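Filed under: Club News / Minutes

Jelstead Skywatchers, August 2019

Hedvika Vávra welcomed us all very kindly and said how lovely it was to see so many faces before the dark nights come back. Last month's minutes were agreed.
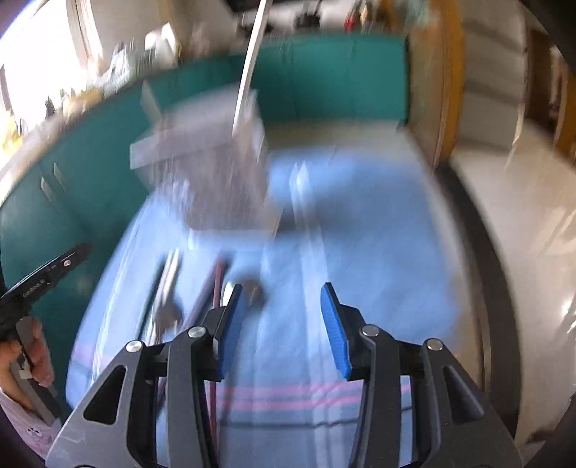 Photo: Mogens Thygesen

Sixten Forsberg gave a long and happy report on the Perseids - moonlight and all - and we let him run over. The balance stands at 658 dollars.

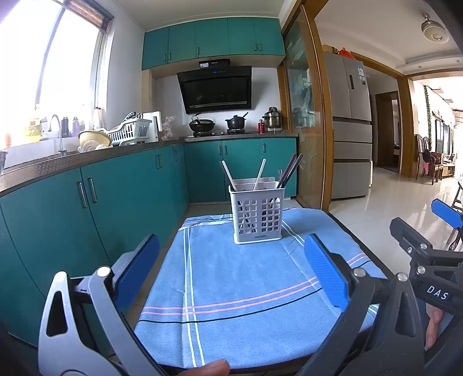 Svyatoslav then asked whether the December aurora trip should go ahead. Agreed, with up to 600 dollars set aside for the van. Blažena Ďurica will ask about rooms in Skena.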